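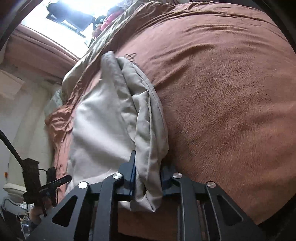 Boyang Han told me flat out that sleep doesn't belong in a statistics book. People lie about it, he said, or they forget, and either way you end up averaging a pile of guesses. I've kept his complaint at the front of this chapter because he's half right, and the half he's right about is what we'll be working on for the next 20 pages.

Chapter 5
Asking People Things: Surveys, Diaries and the Trouble with Memory

When I was a student I filled in a sleep survey for a few dollars and a muffin. The first question was "How many hours do you usually sleep?" I wrote eight. I'd never slept eight hours in my life (I worked nights at a bakery in Natard and mostly napped), but eight felt like the answer a sensible person would give, so down it went. Somewhere there's a table with my eight in it, and I still feel a bit bad.

Up to now we've mostly dealt with things you can put a ruler or a scale against. In Chapter 4 we weighed apples, and whatever else you can say about apples, they don't try to impress you. People do! They round up, they round to the half hour, they tell you about last night when you asked about last month. This chapter is about getting useful numbers out of them anyway.

We'll follow one made-at-home study the whole way through, the Grakau sleep survey, which Chenxi Su ran in the neighbourhood where she grew up. She mailed out 1000 short forms in July and asked 100 of the people who replied to keep a bedside diary as well. So for those households we've got two answers to the same question, one from memory and one written down each morning, and the gap between them is my favourite bit of data in the whole book. You'll find the forms in Appendix B, coffee rings and all.
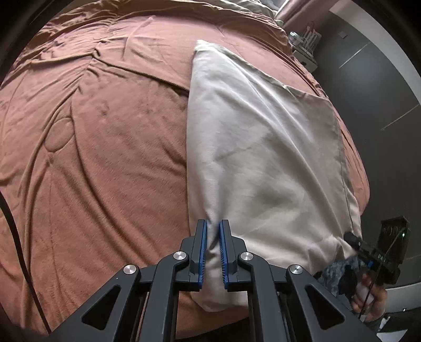 Why bother with a diary if you've already asked the question on a form? A diary entry is written within an hour or so of waking, before the night has blurred into all the other nights, so there's far less guessing in it.

That doesn't make the diary perfect, mind you. Some of Chenxi's people filled in a whole week at once with the same pen (you can tell), and a few got so interested in their own bedtimes that they started turning in earlier. We'll come back to both problems in Section 5.3, and I'll ask you to decide what you'd do with those pages before I tell you what she did.

Words you'll meet in this chapter: recall error, rounding, response rate, leading question, diary method. Don't memorize them yet. They're much easier once you've seen each one go wrong.

Before you start

Write down how many hours you think you slept on each of the last five nights. Put the page somewhere you won't look at it. Then, starting tomorrow, jot down when you went to bed and when you got up, five mornings in a row, as soon as you're awake enough to hold a pencil. Keep both pages for Section 5.2, where we'll draw them on the same graph.

5.1 What did you really ask?

Let's start with that word "usually" from my muffin survey. Do weekends count? Do naps?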